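Section 3 – Setting up the Emlow kitchen scale

Read all of it once before you plug in. Takes 10 minutes, less if the batteries are already in.
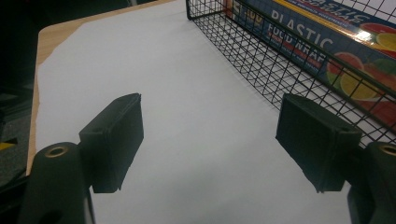

3.1 Before you start

Pick a flat, hard spot. No towels, no cutting boards with rubber feet, no silicone mats. Keep it away from the stove and from any fan or open window – moving air shows up as a drifting reading, mostly on light loads like yeast or salt.

You need: the scale, the weighing plate, the 298 g check weight (small bag, taped inside the lid of the box), the cable or batteries.

3.2 First power-up

1. Peel the film off the display. Peel the tab out of the battery door too.
2. Set the plate on the four posts. It should drop in with no rocking. Rocking = plate is turned the wrong way, rotate a quarter turn.
3. Turn the feet until the bubble sits inside the ring. Back feet first.
4. Hold ON until the display lights up. Hands off the plate.
5. Wait for 0. If you get dashes, see 3.5.

Note: units start up in grams. Press UNIT to switch to ounces. The scale remembers the last one you used, unless the batteries come out.

3.3 Check weight

1. Press ZERO.
2. Put the check weight in the middle of the plate.
3. Read the display. 297 to 299 is fine, leave it alone.
4. Anything else – take the weight off, hold ZERO and UNIT together untill CAL shows, put the weight back on, wait for the beep.
5. Remove weight. Display goes back to 0.

Do this again after moving the scale to another room, and every May or so if it never moves.

CAUTION: Do not calibrate with a bag of sugar or a can. The printed weight leaves out the packaging.

3.4 Weighing with a bowl

1. Bowl on, press ZERO.
2. Add the first ingredient, slowly near the end.
3. Press ZERO again, add the next one.

Auto-off comes after 600 seconds with no change on the plate. It does not save your zero. Long recipe? Turn auto-off off: hold UNIT while switching on, release at "AO".

3.5 Messages

Dashes – scale is not level or something is touching the plate.
HI – too much load. Take it off right away.
LO – batteries. Change all of them, not just one.
CAL E – check weight moved during calibration, start over at 3.3.

Still stuck, write to the Brastovgate service desk, attn. Hinata Ogura. Include the serial number from teh underside, 14 characters, no spaces.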